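Gripper comparison for shop shelf handling
Interim report to the Drundgate fund, second period

1. What we promised for this period

In the first report we wrote that the second period would be used for three things: to finish the hand-held tool, to collect the first set of handling recordings with it, and to compare the two finger types on the same goods. The first two tasks are finished. The comparison is finished for flat and boxed goods, but not for bags and soft packs. The reasons are given in section 4.

The work was done in our own workshop and, during March, in the back store of the Gredura shop, which let us use one wall of shelves before opening time, from six until half past eight in the morning.

2. The two finger types

Type A is the short finger with a block tip and a fibre pad on its inner side. We had it already before the project began, and the arm and the hand-held tool can both carry it. Type B is the Ueda finger, which is longer and has a smooth rubber face. We bought two pairs of Type B from the equipment part of the budget. One pair is on the tool and one pair is kept for the arm.

The arm itself is the Turix, the same one as in the first period. We did not change its controller. A new controller was discussed in the last meeting with you, but we decided to wait, so that the results of both periods can be compared.

3. Recordings

We recorded 223 handling runs with the hand-held tool. One run means that the operator goes to the object, closes the fingers, lifts it, moves it to the second place and lets it go. Our aim for the whole project is 2,000 runs, so we are behind the plan. The speed is now much better than at the beginning, as the first weeks were lost with loose cables and a trigger that was too stiff for longer work. The trigger was made again with a softer spring and the operators are content with it.

Of the goods on our list, the flat and glossy ones gave the most work. They reflect the lamps strongly, and when the tool turns, the bright spot travels over the print. For a person this is only unpleasant to look at. For the software which must find the edges of the object it is a real difficulty, and in more than 50 runs the edge was lost for a short moment and had to be marked again by hand. We tried to dim the lamps over the table. This helped with the glare, but the faster movements then became more blurred, so we returned to the normal light.

4. Comparison of the fingers

On boxed goods the two types are nearly equal. Type A holds better when the box is heavy on one side. Type B is easier to bring between two boxes which stand close together.

On flat goods Type A is clearly better in our opinion. The fibre pad gives a little and does not push the object away at first contact. With Type B a flat object standing upright often turned a few degrees before both fingers were touching.

The weak side of Type A is wear. The pads become frayed at the edges, and long fibres can hang down into the camera view. We had expected to change the pads once in the period and we changed them 10 times. The pads are cheap, but each change takes time, and after it the opening width has to be measured again.
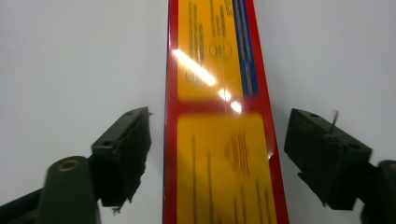 Figure 1. Type A fingers on either side of a glossy red and yellow object, view from the tool camera. Fibres are hanging from the left pad.

We have ordered a denser pad material and will glue it on all sides – until now only the middle was glued. If the wear stays the same, we will put the pad into a small metal holder which can be exchanged without measuring.

Bags and soft packs could not be compared. The second pair of Type B fingers arrived late and did not fit the tool without a new plate. The plate is now made.

5. Budget

The spending is within the plan. We used less on travel and more on small parts. We ask for your agreement to move the rest of the travel money to the equipment line, where it would pay for pad material and for a second tool body. With two tools, two operators can record at the same time, and we believe that the delay in section 3 can then be recovered.

6. Next period

Bags and soft packs with both finger types. Wear test of the denser pad. First trials on the Turix arm with the recordings from this period. A second visit to the Gredura shop, if they agree to the same morning hours.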